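**15. Juni 2023, Thread vom Tag der offenen Tür bei Sketard** 🧵

**1/**
So, ich sitze im Regionalzug nach Hause, Füße platt, Akku bei 69 Prozent, und muss das jetzt alles loswerden, bevor ich es vergesse. War heute bei Sketard im Labor, die hatten Tag der offenen Tür. Robotik! Zum Anfassen! Wer mir wegen Strickmustern folgt: bitte einmal stummschalten, bis morgen bin ich wieder normal.

**2/**
Erstmal: es war VOLL. 200 Anmeldungen, hieß es am Empfang, und gefühlt standen die alle gleichzeitig mit mir an der Garderobe. Namensschild gab's zum Selberschreiben, meins ist schon beim ersten Händeschütteln verschmiert.

**3/**
Los ging's mit einem Vortrag im Seminarraum. Edileuza Vieira leitet dort die Gruppe für Greifen und Handhabung und hat eine halbe Stunde ohne eine einzige Formel durchgehalten. Ihr Lieblingssatz: »Einen Karton aufzumachen ist schwerer als Schach.« Hab ich mir auf die Hand geschrieben (Papier war drüben in der Tasche).

**4/**
Die Idee dahinter heißt im Haus Kurka. Statt einem Roboterarm jede Bewegung einzuprogrammieren, machen Menschen die Aufgabe vor, mit Greifern in der Hand. Aus vielen Durchgängen soll der Arm dann lernen, wie man so was anpackt. Für eine Aufgabe wollen sie jeweils mindestens 100 brauchbare Durchgänge. Die aktuelle steht bei 129, da hängt ein Zettel an der Tür mit Strichliste, sehr sympathisch analog.

**5/**
Frage aus dem Publikum, von einem Herrn ganz vorne: Warum nicht einfach mit den Händen filmen? Antwort von Vieira: Weil der Roboter keine Hände hat. Wenn ich mit fünf Fingern unter eine Kante fahre, hilft ihm das wenig, er hat ja nur seine Zange. Also muss der Mensch mit demselben Werkzeug klarkommen. Fand ich sofort einleuchtend und hab mich geärgert, dass ich da nicht selbst drauf gekommen bin.

**6/**
Dann Rundgang in kleinen Gruppen. Unsere fing bei Sowa an, das ist die Software, die die Aufnahmen sortiert. Ehrlich gesagt viele bunte Kurven auf einem Bildschirm, ich hab tapfer genickt. Der Junge neben mir (vielleicht zehn?) hat dafür so gute Fragen gestellt, dass ihm der Doktorand am Ende seinen Stuhl angeboten hat 😄

**7/**
Zwischendurch Kaffee. Der Kaffee war schlimm. Der Streuselkuchen dagegen!! Zwei Stücke, keine Reue. Am Stehtisch noch mit einer Frau von Keninum geplaudert, die machen Verpackungen und wollen wissen, ob man flache Schachteln irgendwann automatisch greifen kann, ohne sie zu zerknautschen. Ich hatte mir über flache Schachteln bis heute noch nie Gedanken gemacht.

**8/**
Und dann endlich das, weswegen ich da war: die Vorführung am Tisch. Zwei Greifer, ein Karton, eine flache Schachtel. Bild kommt gleich, das Hochladen dauert im Tunnel ewig.

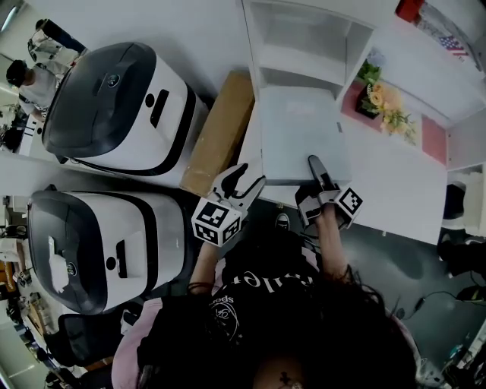 **Rubrik: Labor & Technik**

**9/**
Seht ihr die weißen Würfel mit den schwarz-weißen Mustern an den Greifern? Die erinnern mich an zu groß geratene QR-Codes. Über solche Marker kann eine Kamera bestimmen, wo ein Greifer gerade ist und wie er gedreht ist. Auf jeder Seite ein Muster, damit man den Würfel auch beim Drehen noch erkennt. So simpel, ich liebe es.

**10/**
Rechts die schwarzen Finger an der Kante von der flachen Schachtel, das ist genau die Stelle, um die es der Keninum-Frau ging. Links der andere Greifer am braunen Karton. Beides gleichzeitig im Blick behalten, mir wäre da schon vom Zugucken der Arm eingeschlafen.

**11/**
Ach so, und die zwei weißen Roboter mit den dunklen Hauben, die da nebeneinander stehen: die haben bei den Kindern in unserer Gruppe mit Abstand die meisten Fans gehabt. Und ja, Blumen auf dem Tisch haben sie auch. Ich will jetzt auch Blumen auf meinem Schreibtisch.

**12/**
Im Oktober gibt's den nächsten Termin, dann wohl mit Selbermachen für Besucher. Ich hab mich direkt auf die Liste gesetzt. Wer kommt mit? Ich bring Thermoskanne, ihr bringt Kuchenhunger.

**13/**
Nachtrag, weil schon drei Leute fragen: Eintritt war frei, anmelden muss man sich aber vorher, und vom Bahnhof läuft man eine Viertelstunde. Den Bus könnt ihr vergessen. So, muss umsteigen, Antworten heute Abend!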